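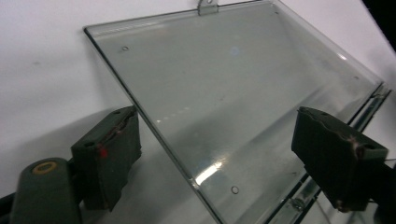

透明板上的小孔。

六格

盒子是尼莎·杜贝在弗拉斯顿路的索维茨文具店买的，九十块。店里的人问她要不要装袋，她说不用，就拿在手里走回去了。路上下了一点雨，她把盒子塞进大衣里面，盖子的边硌着肋骨。

她买盒子是为了种子。

阿布蕾赫特·泽莱克去年搬走之前，把阳台上的东西分给了楼里的人。花盆给了二楼，铁架子给了看自行车棚的那家，一只装过饼干的铁盒给了尼莎。铁盒里是种子，有的包在报纸里，有的包在药房的小纸袋里，还有一些什么也没包，散在盒底，跟土和干掉的叶子混在一起。阿布蕾赫特说，你先放着，到了一月再分，分完了给我打电话。

尼莎问，为什么是一月。

阿布蕾赫特说，一月没有别的事。

现在就是一月。铁盒在冰箱顶上放了几个月，盖子上落了一层油灰。尼莎把它拿下来，用洗碗布擦了，布变成了褐色。她在木桌上铺了一块白板，是女儿上学时用过的，背面还贴着课程表。铺白的东西是因为种子小，颜色又深，在木头上看不清。这是阿布蕾赫特教的，她以前用的是一张白桌布，桌布后来也不知道给了谁。

她先把新盒子打开看了看，有一股塑料味。她拿到水龙头底下冲了一遍，倒扣在窗台上，去烧水。

茶喝完的时候，法拉吉·基奥科来敲门。他住在走廊那头，手里拿着一把镊子和一个放大镜，放大镜是他修表的时候用的。他修表修了八年，后来眼睛不行了，改去公司管仓库，但工具都留着。尼莎昨天在楼梯上跟他提过一句种子的事，没有请他来。

“镊子要不要？”他说。

“进来吧。”

他把鞋脱在门口，袜子后跟破了一个洞。他看了看桌上的东西，把椅子往窗户那边挪了一点，坐下，又站起来去洗手。尼莎听见他在厨房里洗了很久。

她把盒子擦干，放到白板当中，掀开盖子。

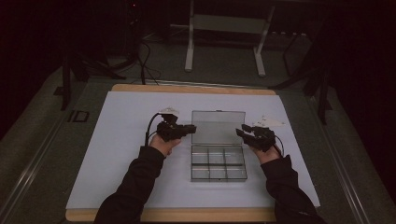

法拉吉说六个格子不够，光豆子就得占三个，剩下的三个放什么都要挤，种子一挤就混，混了跟铁盒里有什么两样。

“那你说怎么办。”

“再买一个。”

“店关门了。”

“明天买。”

尼莎没有理他，开始拆报纸包。报纸是很旧的，折痕的地方已经裂了，一碰就掉渣。第一包是扁豆，扁豆好认。第二包也是扁豆，颜色浅一些，她不知道是另一种，还是放久了。她把两包并排摆着，看了一会儿，问法拉吉。法拉吉把放大镜夹在眼睛上，低头看，看完了说，他是修表的。

“那你带放大镜来干什么。”

“我以为要看小的。”

她把两种扁豆放进了同一个格子。放进去之后又觉得不妥，拿勺子舀出来，浅色的重新包回报纸里。法拉吉说，你看，我说不够。

药房纸袋上有字，是阿布蕾赫特写的，用的是她自己家乡的字母，尼莎一个也不认识。有的袋子上除了字还画了东西，一个圆圈，或者一条线上面长着几片叶子。画圆圈的有两袋，打开来不一样。一袋是扁平的，白里带一点黄，像南瓜；另一袋很小，黑色，法拉吉说像洋葱，也可能像韭菜。

“你种过？”

“我母亲种过。我只记得拔。”

他们先分南瓜，南瓜占了第二个格子，几乎装满。然后是辣椒，辣椒籽轻，尼莎不敢大声说话，一呼气它们就在白板上跑。法拉吉用镊子一粒一粒夹，夹得很稳，速度很慢。尼莎用一张对折的明信片去撮，一下能撮一小堆，可是里面总带着碎叶子。两个人各做各的，有一阵谁也没有开口。

窗外有人倒车，倒了几次都没有倒进去。

“雷菲尔维上个月给我打电话，”尼莎说，“问我铁盒还在不在。”

“雷菲尔维·恩戈博？”

“她说里面应该有她的东西。”

“什么东西？”

“也是种子吧。她没说清楚。她们两个以前一起弄阳台，夏天天天在外面站着，后来不说话了。”

法拉吉把一粒辣椒籽放进格子里，镊子在边上碰了一下，响了一声。

“为什么不说话了？”

“为了六百块钱。”

“谁欠谁的？”

“两个人说的不一样。阿布蕾赫特说是买土的钱，两家一人一半，她先垫的。雷菲尔维说土她根本没要，土拉来的时候她在医院陪她母亲，回来一看，阳台上都堆满了。”

“那土后来谁用了？”

“都用了。”

法拉吉想了想，说那就不好算了。他说仓库里也有这样的事，两个组合用一批托盘，用完了谁都说是对方领的。最后公司把两个组的组长换了，托盘的账还是没有平。

“你们那儿叫什么来着？”

“莱科塔。”

“还在招人吗？”

“你要来？”

“我替我女儿问的。”

他说要回去打听，搬货的一直招，办公室的不知道。尼莎说办公室的就行，她女儿搬不动。说完她又撮了一撮，发现里面混进了一粒南瓜籽，捡出来，扔回第二个格子。

到五点多，天就暗了，她把灯打开。灯光从上面照下来，格子和格子之间的隔板反光，反而看不清里面装了多少。她把盒子转了个方向，又转回来。五个格子已经有东西：扁豆、南瓜、辣椒、那种黑的小粒、还有一种带绒毛的，法拉吉和她都不认识，就按样子归在一起。剩下一个格子空着。

铁盒底下还有一层散的。尼莎把它整个倒在白板上，土扬起来，法拉吉打了个喷嚏，几粒东西滚到地上去了。他们两个都蹲下来找。地上铺的是地毯，种子掉进去跟没掉一样，法拉吉用手掌贴着毯子慢慢扫，扫出来一颗扣子和一小截铅笔芯。

“扣子是你的吗？”

尼莎看了看，说不是，也可能是。她把扣子放在桌角。

散的那一层里大部分是碎叶和土块，捏一下就成了粉。种子倒也有，多半是前面已经分好的那几种，该回哪格回哪格。最后剩下一个很小的纸卷，外面缠着线，缠得很紧，尼莎用指甲挑不开。法拉吉把镊子的一只尖脚伸到线底下，往上一抬，线就松了。

纸卷里是几粒圆的种子，深红色，比绿豆稍大。纸的里面有字，这一次尼莎认识。写的是雷菲尔维的名字，名字后面写着一个时间，只有月份，三月，没有年份。再后面是几个字：窗边，少浇水。

“她没有乱说。”法拉吉说。

“字是阿布蕾赫特的。”

“你怎么知道？”

“她写字母R总要带一个尾巴。”

她把纸展平，用杯子压住一角。那几粒红的她拿在手心里看了一会儿，倒进了第六个格子。格子大，种子少，盒子一动它们就滚到一边去。
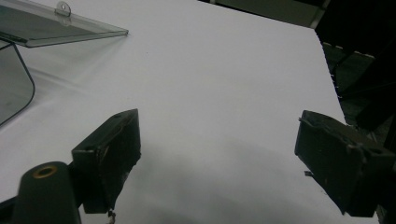
白色台面上，带圆孔的透明件。

她去给阿布蕾赫特打电话。电话在卧室里充着电，她就站在卧室门口打，线不够长，只好弯着腰。响了很久才有人接。

那边很吵，有小孩，还有水声。阿布蕾赫特说她在给孙子洗澡，问什么事。

“种子分好了。”

“够不够六样？”

“你怎么知道是六格的盒子？”

“我不知道。我记得我那里是六样。”

尼莎说了扁豆有两种颜色的事。阿布蕾赫特说浅的那包不要了，是老的，放了好多年，发不出来，煮汤也不行。她又问黑的小粒是什么，阿布蕾赫特说是韭葱。带绒毛的呢？阿布蕾赫特想了一会儿，说是一种花，名字她只会用家里的话讲，讲了一遍，尼莎没有听清，她又讲了一遍。

“里面还有一个纸卷。”尼莎说。

水声停了。小孩在喊什么，阿布蕾赫特把话筒拿远了，对小孩说了一句，又拿回来。

“红的？”

“红的。上面写了雷菲尔维。”

“你给她。”

“你自己跟她说吧。”

“我手是湿的，”阿布蕾赫特说，“你给她就行了。告诉她放窗边。”

“纸上写了。”

“那她自己会看。”

电话挂了以后，尼莎在门口站了一下，才把腰直起来。回到外面，法拉吉已经把白板上的土扫成一堆，用那张明信片撮进垃圾桶。他没有碰盒子。镊子擦过了，放在放大镜旁边。

“怎么样？”

“黑的是韭葱。”

“我说像韭菜。”

“你先说的是洋葱。”

他没有争。他问浅色的扁豆要不要，不要的话他拿回去试试，窗台上正好有个空罐子。尼莎说发不出来的。他说试试，不出来再扔。她就把那个报纸包给了他。他把纸角往里折了两下，放进衬衣口袋。

晚饭前她把盒子拿在手上试了试，侧过来一点，里面的东西就往低处跑，辣椒籽最轻，有两粒从隔板上翻到了南瓜那边。她把它们捏回来，裁了几小块餐巾纸，垫在每一格的上面，再合上盖子。这样就不动了。垫到第六格的时候她停了一下，把那几粒红的又倒出来，按原来的样子卷回纸里，线找不到了，她用了一根橡皮筋。

雷菲尔维住的地方要坐六二四路，坐到头，下来还要走。尼莎看了看钟，末班车还早。她给雷菲尔维打电话，问她在不在家。

雷菲尔维说在，刚吃完饭，有什么事电话里说不行吗。

“有个东西给你。”

“什么东西？”

“你来拿还是我送过去？”

雷菲尔维没有马上回答。她那边开着电视，有人在念天气，说后半夜要降温。

“是铁盒里的？”

“嗯。”

“你跟她讲了？”

“讲了。她说给你，放窗边。”

“她还说什么？”

尼莎想了想，说她在给孙子洗澡，手是湿的。

雷菲尔维说孙子都会洗澡了，上次见还抱在手里。她又问外面下雨没有，尼莎走到窗前看了一眼，路灯底下还有一点雨丝。

“那你别出来了，”雷菲尔维说，“明天我去你那边。我下午要去看迪迪埃·雅凯，他腿摔了，回来正好经过。”

“几点？”

“四点多。你在吧？”

“在。”

“那六百块钱的事，”雷菲尔维说，说到这里电视的声音变大了，她大概在找遥控器，过了一会儿才回来，“算了，明天见了再说。你那里有没有空的花盆？”

尼莎说花盆都给了二楼。

“那我带两个。”

挂了电话，尼莎把盒子放到冰箱顶上，原来放铁盒的地方。纸卷她没有放上去，压在桌上那只杯子下面。铁盒她里里外外又擦了一遍，盒底有一块锈擦不掉。她把那颗扣子放进去，盖上了。

走廊那头有水声，法拉吉大概在冲他的罐子。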